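Demchenko building goes over to trays, and mostly survives

389 shares | 30 comments

The shared workshops in the Demchenko building have a new rule for the tables, and it fits on an index card, which is where it has been written. At the end of a session, whatever a tenant wants to leave out must fit on one tray. Anything beside the tray goes in the box by the stairs.

The rule came in at the start of August and was received with the calm you would expect from people who have been told their clutter has a perimeter. Two tenants asked how big the tray was. One asked whether a tray could be stacked on another tray. (It can't. This is now on the back of the card.)

It was the box by the stairs that started it. The building went up in 1951 as a place for making lampshades, and it has been collecting things nobody came back for more or less ever since. When the box was finally emptied over two evenings in the spring, the count came to 389 items. Among them were a lot of single gloves, enough tape measures to reach the river, a jar of buttons labeled "not these", and eleven mugs from the same dentist. Each item was listed on a sheet and pinned up for a month so that owners could claim what was theirs. The buttons went on the first day. The mugs are still available.

"We had a cleaning problem and we kept treating it as a shelf problem," said Ikhsan Ismail, who rents a bench on the upper floor and ended up running the changeover after making the mistake of suggesting it out loud. "Every year somebody put up another shelf. Then the shelf was full, and it was somebody's shelf, and you couldn't touch it."

Ismail's first idea was drawers. A set of drawers was priced with Perex and the price was read out at a tenants' meeting, where it got a laugh. His second idea was the tray. A batch of them came from Ditico, the kitchen supplier two streets over, for $400 all in, along with some round dishes that Ditico was keen to see the back of. The trays are black with rounded corners and a raised rim. The rim is the part Ismail likes. "A brush rolls," he said. "It rolls until it meets something. Before, what it met was the floor."

The dishes have turned out to be the more divisive half of the order. They are round, black and shallow, and nobody who ordered them seems to have had a firm view of their purpose. In the first weeks they were used as palettes, as coin dishes, as a rest for hot glue guns and, by one optimistic tenant, as a lid for another dish. Zumano, the small ceramics class that meets on the ground floor, uses them for test tiles and would like more. The sign painters next door think they take up half the tray and would like fewer. An exchange has been proposed and is going about as quickly as exchanges in the Demchenko building usually go.

Then there is the matter of what counts as "out". A tool on the tray is out and allowed. A tool next to the tray is out and not allowed. A coat on a chair is a coat. A cup is where things get difficult, because most people regard a cup as part of themselves until they have walked home without it. The card says a cup may stay as long as it is on the tray. It doesn't say the cup has to be one you drink from, and several tenants have moved their water glasses for brushes into that gap with some speed.

The nicer glasses have started to come out as a result. Before the trays, a tenant with any sense brought in the chipped one from the back of the cupboard, on the theory that it would be gone by the weekend. Now that a glass has a place to stand, and a rim between it and the elbow of the person at the next bench, there has been a small outbreak of good glassware. Cut glass in amber is doing particularly well. There are people in the building who say this is the sort of thing their grandmothers kept behind a locked door and brought out for funerals, and there are others who say that is exactly why they like having it at work – it makes rinsing a brush feel like an event.

Plants were raised at the second meeting and took up most of it. The draft rule had them on the tray with everything else, which would have left a few tenants with a very handsome fern and nowhere to put a pencil. After some discussion it was agreed that one small plant may live on the tabletop itself, near the back, provided it stays out of the way. Artificial plants are covered by the same clause. A request to have them treated more leniently, on the ground that they don't drip, was noted. 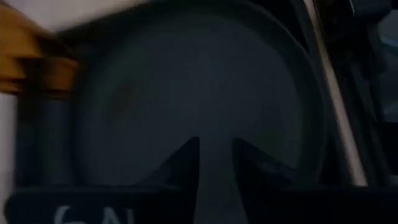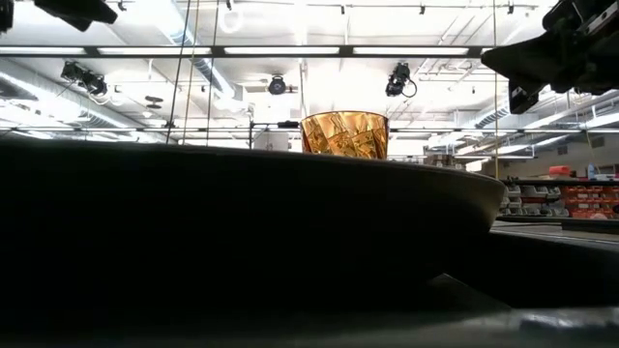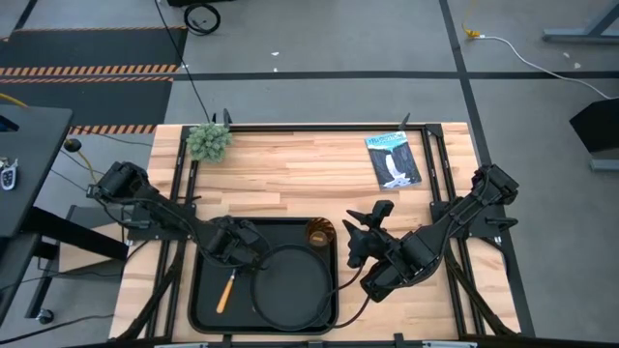 Last picture: tray with the round dish to the right, the amber cup near the upper corner, the brush at lower left. Plant at the back of the table, as per the clause.

Results so far are hard to argue with, although this has been attempted. The box by the stairs held 30 items at the end of the first month, and most of those were traced to a single tenant who had been away and hadn't read the card. He has since read it. He has also asked for a second card, in larger writing, to be put somewhere other than behind the door, and that was considered fair.

The tables are being wiped down more often, too. Lifting one tray takes a couple of seconds. Lifting forty-odd separate objects, each with an owner who knows precisely what angle it was lying at, used to take an evening and a certain amount of diplomacy. Zumano's class now does its own tables before it leaves, and the sign painters do theirs on the mornings when they remember.

Complaints are down to a steady trickle. One is that the trays all look the same, so that a tenant in a hurry can sit down and be halfway into somebody else's gouache before noticing. Labels are being looked at. Ismail is against paint on the rim, having seen what happened with the shelves, and wants a dot on the underside. The objection to a dot on the underside is that you have to lift the tray to see it, with a full glass on board. That is where the conversation stood when the last meeting ran out of time and biscuits.

Another is that dark brushes on a dark tray are hard to find late in the day. The short-term advice is to buy brushes with lighter handles. The longer-term advice is to turn on a light.

Ditico has been asked whether it would do a smaller tray for tenants who share a bench, and has said it will look at the order book. It has also asked, with some delicacy, whether anyone would care for more of the round dishes. The reply has gone to the next meeting, under other business, after labels and before the mugs.

Tenants who want a tray can pick one up from the upper floor any weekday evening before eight. Bring back the old shelf brackets if you still have them.

30 comments | Share this story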